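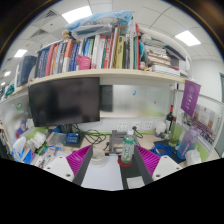
Item 4, upright bottle on coaster, gripper fingers to either side.

Home Checklists Reports Parts Contact

Desk-Clearing Readiness Checklist, Revision C
Site: Fendthorpe, second-floor cubicles
Inspector: Nafula Mwakalinga
Comments: Shabani Langat, Upendo Odera
Shares 13 | Comments 2

Scope. Can a machine clear and reset an occupied office desk with no person within reach? The task is limited to picking up a drink container, moving it off its coaster, and putting it back upright. Wiping, sorting paper and emptying trash are covered in the June revision. Each item is marked PASS, FAIL, HOLD (not enough evidence) or N/A.

SECTION A. WORK AREA

1. Power outlets and plugs clear of the arm's path. HOLD
Comment: Outlets are at the back of the desk with a black plug in use. The path stays forward of the plug for a bottle pick. It does not for anything stored against the glass.

2. Cables secured. FAIL
Comment: Black cables run loose from the monitor, and there is blue cable on the right side of the desk. A person works around these without thinking. A planner either treats them as solid and refuses the move, or ignores them and drags one. Fit clips, then reinspect.

3. Overhead clearance. HOLD
Comment: The shelf is full and there is a stack of books and papers lying flat on it. Measure the gap from desktop to shelf with the arm at full lift. Do not use the drawing.

4. Target object reachable without moving its neighbors. PASS
Comment: Clear approach from the front. A laptop stand is behind it. The short white cup to the left limits how wide the fingers can open on that side.

5. Glass or breakable items outside the work radius. FAIL
Comment: Wine bottle on the right of the desk. Move it or mark a keep-out zone.

6. Transparent surfaces flagged to the vision system. FAIL
Comment (Langat): The partition is frosted glass and the usual target is clear plastic. The Cellance depth unit returned gaps on both at the last site. I would not sign this off on depth alone.

SECTION B. GRIP AND HANDLING

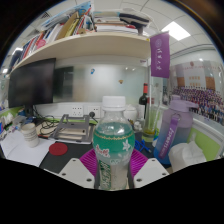
Reading time: 4 min

7. Grip at the correct height. HOLD
Comment: Clear plastic bottle, partly filled, white screw cap on, label around the shoulder. The wall of a part-full bottle gives under load, and how much depends on how tight the cap is. Kostiuk recommends one force setting for all bottles. We use two.

8. Bottle kept upright through the full move. HOLD
Comment: A still position is not evidence of a stable carry. Requires a complete run with video.

9. Finger pads inspected. PASS
Comment: Ribs intact, no tears. Replace the pads after 400 grips or at the first split rib.

10. Fasteners on the finger mounts tight. PASS
Comment: Checked by hand on Wednesday. Add to the weekly sheet.

11. Open cups. HOLD
Comment (Odera): White paper cup on a sheet of paper in front of the monitor. The machine has no way to know whether a cup is finished with. Treat every cup as full until a person says otherwise. The same goes for the drinking glass with the straw.

12. Return to coaster. HOLD
Comment: The coaster is round and red, and its margin around the bottle base is not recorded. Placement error has to be measured at the coaster, with any lip included.

13. Stop control within reach of the nearest seat. N/A
Comment: Hand-held gripper, operator present. Becomes mandatory when the arm is fitted.

SECTION C. FINDING

Three items failed, six on hold, three passed, one not applicable. The grip itself is the part closest to ready. The Vonness controller has logged 2,057 bottle picks on a bare bench, and Jabari Barasa has asked whether that log can count toward items 7 and 8. It cannot. A bare bench has no cables, no shelf and no paper under the cup.

Not cleared for unattended use. Cleared for operator-held trials with items 2 and 5 corrected first. Target before the next review is 1,000 picks on dressed desks, with drops and near-contacts recorded separately.

COMMENTS (2)

Shabani Langat
Item 6 should block the whole sheet until it is closed. Everything in Section B assumes the bottle has been seen.

Mwanaisha Kioko
Agree on 6. For item 2, clips will hold until somebody moves a monitor – please put a recheck date on it. I also want item 11 split into cups and glasses, with separate results.

Contact the inspection desk | Copyright Fendthorpe Workplace Automation | Back to top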